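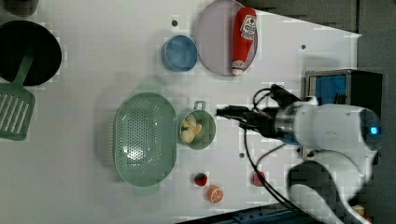 Kirsty Tawhiri: still wrong after the July patch. Keegan Partington came back from his ankle injury for the Brendalbridge match, and the squad page has him as unavailable. The match sheet has him starting.

Coralie Tautahi replied that the two pages read from different tables. The match sheet is typed in by the club; the squad page takes its status from the Walitz injury feed and refreshes overnight.

Checked the feed log for Sep 5, 2025. The import took in 930 player records of an expected 1,000 and then stopped without raising an error. Partington's clearance is in the part that was not read. Mudgway players are affected as well, as their block comes later in the same file.

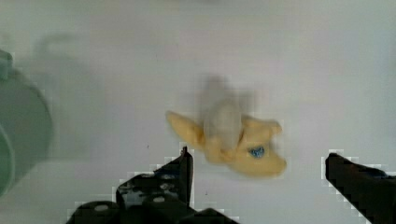
The stop falls at line 223 of the second batch, where a surname contains Ø. The entry is for Troels Østergaard, the Mudgway physio – staff are listed in the same file as players. The reader expects plain ASCII and treats the character as end of file.

Set the encoding to UTF-8 on the test server and ran the import again. All 1,000 records loaded. Partington shows as fit, return date filled in, minutes limit blank.

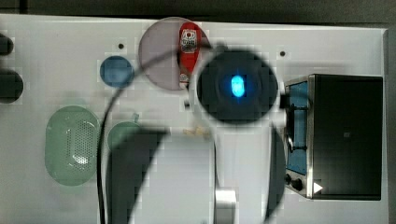 Does the club need to enter his clearance again?
The original entry is intact and will appear once the live import has run.

Remaining: 2 items.
Alby Nepia to apply the encoding change on live.
Cumen app cache to be cleared afterwards – it keeps the old status until then.

Status: open, waiting on live change.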